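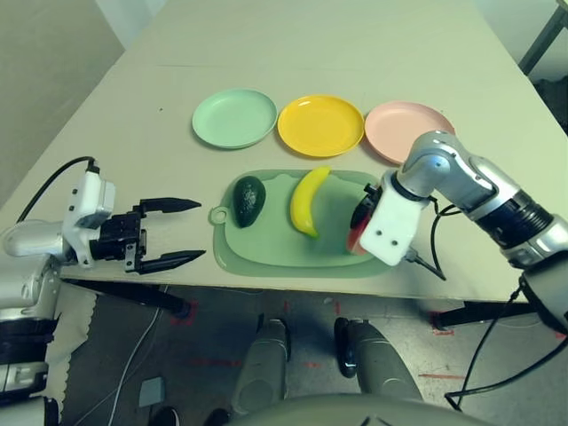

The table at Fokcombe, three plates and the board.

The left gripper had been closing late, and Ursina Haslinger had been told to find out why before anyone else touched it.

She had the maintenance book open on her knee. Pusau, as the machine was called by everyone on the ground floor, was due new finger pads every 4,000 grips and a check of the wrist screws every 1,000. The book said the screws had been done. The initials next to the entry were her own.

"You did them in September," said Halldóra Ragnarsson from the doorway.

"I did the right one in September. I wrote down both."

Halldóra came in and put her coat on the hook. She had trained Ursina, and before that she had looked after the older Cruzado machines until they were sold. She didn't raise her voice about things like this. She asked for the small hex key and was given it.

They cut the power to the arms and Ursina held the left wrist while Halldóra went round the screws. Two of them turned easily. She did them up a little at a time, going from one to the other and back again, then followed the cable along with her thumb to where it plugged in. The plug was sound. She moved the fingers open and shut by hand and listened.

"There's your late," she said. "The housing was shifting before the fingers did. Zero it again and run the avocado."

Zeroing took a while. The fingers had to be opened to the stop, closed on the gauge and opened again, and the first reading was 2 out, so Ursina did it over. Then she wrote both readings down, the bad one as well, and started the plate routine at low speed.

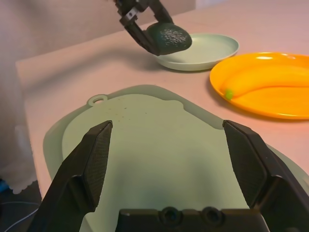

The avocado over the green plate, the banana on the orange plate.

She kept one hand by the stop button. The jaws held the avocado and she watched for a slip along the skin. She didn't see one.

"Again," said Halldóra.

"How many times?"

"The sheet says 100."

"The sheet says 100 for a new gripper."

"Then you'll know it as well as a new one." Halldóra took the book and found the September line. She didn't cross it out. She wrote the date under it, 1 June 2021, and the words left wrist, and passed the pen across – the space for initials was still blank.

Ursina signed it and reset the table.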